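Handout 4: Reading a Cricket Scorecard

A scorecard is a tax return with better lunches. Before next session, read the Kistgate v. Suldale card from August and work through these notes.

Batting average. Runs divided by dismissals. Divide by innings and you punish everyone who was left standing at the end. Our Kistgate opener made 520 runs and was out 12 times. Do it by hand, please. Your phone has had enough practice.

Strike rate. Runs per 100 balls. A high one gets a player called fearless until she gets out, when the same number becomes reckless.

Economy. Runs conceded per over. Wides and no-balls are charged to the bowler — byes and leg byes are not, whatever the bowler has told you. 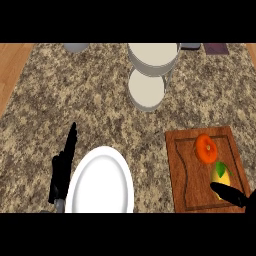 Milestones. Suldale's captain finished the season on 965 runs. The local write-up said she "fell short" of 1,000, as if the other 965 had been a clerical matter. Watch for round numbers doing the work of analysis in your own match reports.

Reading: Symonenko, chapter on limited-overs averages. Tundov covers the same ground at twice the length and is optional, for those with a long train ride.

Bring the card, marked up in pencil. Pen is for people who never confuse byes with leg byes.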